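Print this page
E-mail this thread

Skenditeo Robotics Club @ Flarkside
3/21/21

1/ We are in the last part of our student project, so I write a small thread about it. The task for our team is easy to say: teach a gripper to handle cloth. Bedsheets, towels, pillowcases. To do it is another story.

2/ The project has the name Illamitz. We started in February with paper sketches and one very bad cardboard model. I still have this model on my shelf and I will not throw it away!

3/ Why cloth? A cup has one shape. A sheet has a new shape every time you touch it. Our teacher let us pick between blocks and cloth, and we voted for cloth. Some of us regret the vote a little.

4/ The tool is held in the hand. You carry it, you close the fingers, you pick the fabric, and the recording goes to our folder. Until now we have 856 recordings. After I removed the bad ones, 799 are good.

5/ Most of the bad ones are my mistake. I moved too fast and the picture was only blur. Please move slowly, slower than you think is normal.

6/ Each member works at home and on different fabric. We do not want only plain white sheets in the data. Flowers and stripes are good, and strong colors too.

7/ Flower sheet, pink bedspread behind it, fingers open: 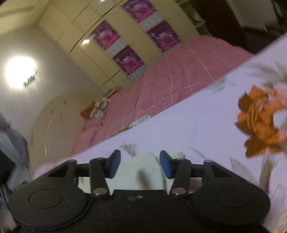

2 min read

8/ The blue fingertips are the part I like most. They are easy to find against the pale sheet, also for my tired eyes when I check the recordings in the evening.

9/ A question for people who know more: how do you label a fold? We write "corner", "edge" or "middle", but a fold can be all of them. In the Ngô group they draw a line along it. We want to try this.

10/ The final goal of the club is 3,917 recordings from all teams together. Our team is behind the others, I must say it. If you are a member and you have a free hour, please pick up a sheet.

11/ Next time I will show our labeling form. It has 2 pages and I am trying to make it one.

Print | E-mail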